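Countertop sealer, is it a scam

gritty_kitty
Dark marble, rust veins, bought the house with it. The guy from Moynihan Stone quoted me $300 to seal it and says I'll need it again every June. My neighbor has never sealed hers and is somehow alive. Who's lying?

Plaston
Both, a little. Put a spoonful of water on it, wait 5 minutes. If it leaves a dark patch, seal it. If it beads up, keep your $300 and buy a nice lamp.

Anon
Water test is useless on dark stone, you can't see the patch. Use mineral oil somewhere hidden.

Plaston
You can see it fine if you own a flashlight.

gritty_kitty
I own a flashlight. I now also own a wet countertop and no opinion.

kolport_6
Sealer does nothing for lemon juice, by the way. That's etching, it eats the polish, and no bottle on earth stops it. I have a ring from a margarita that will outlive me.

Anon
Then hone it. Matte hides everything.

kolport_6
Matte hides rings and shows every greasy thumb in the county - been there, paid for it.

tilewidow
Dark marble with veining forgives a lot more than white does. This kind of thing:

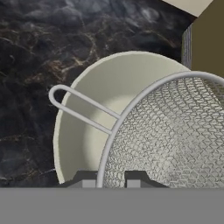
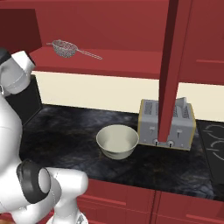 I did mine myself with a $6 rag and a can from the hardware store. Wipe on, wait, wipe off, open a window. If it dries hazy you left it too long, so put on more and buff like you mean it.

Plaston
Or skip it and use a cutting board like an adult.

gritty_kitty
Going with the can. Moynihan has already called twice.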